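How a Robot Arm Learns Where Its Table Is
2025-09-04
By Maeve Ó Ceallaigh

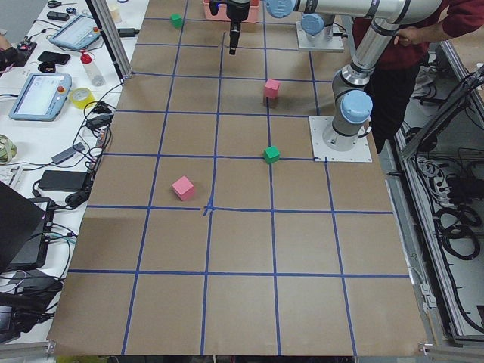

A robot arm has no idea where it is until somebody tells it. It knows how far each of its joints has turned, and that is all. Before it can pick up a cube, the people who look after it have to work out where the table sits compared with the arm. This job is called calibration. At the Zivmont workshop in Trirkbridge it is done every time the work surface is changed.

The arm counts from its base, the part bolted to a plate. The base is the zero point. Every other place is described by three numbers: how far forward, how far sideways and how far up. If the base moves a little, all the numbers are wrong by that much, so the plate is checked first. A loose bolt is tightened and the check starts again.

Next comes the surface. Cardboard is a good choice for testing. It is cheap, and a gripper that comes down too low will dent the cardboard before it damages itself. Tape goes on in straight lines to make a grid. The grid is for the people. It lets them put a cube back in the same place and say which square it was in. A cross of tape marks one point that everybody agrees on.

Then the arm is moved to the cross. This can be done in two ways. A person can use the teach pendant, a handheld controller with a screen and a red emergency-stop button. Or, if the arm has a hand-guiding mode, a person can switch it on and push the arm gently by hand. The tip of the gripper finger is brought down until it nearly touches the centre of the cross, and the position is saved. The same is done at other points on the grid. From these the computer works out where the whole surface lies and whether it tilts.

Saved positions get numbers. In the Zivmont log, 963 is a point near the front of the grid and 970 is one near the back. The numbers are only names. They do not measure anything.

Two arms that share one table need an extra step. Each has its own base, so each has its own zero. Both arms must be taken to the same cross, one after the other, while the other is parked well away. Without this step, two arms could try to use the same space at the same time.

Cables are looked at last. A cable that is pulled tight when the arm stretches out will wear through. It should have some slack, and it should never lie where a joint can pinch it.

When the checks are done, the arm is run slowly with one cube. A person stays within reach of the stop button. If the gripper closes off-centre, the points are saved again.

Related
What Is a Joint?
Why Grippers Have Fingers
Poon and Eson Visit the Workshop
How an Emergency Stop Works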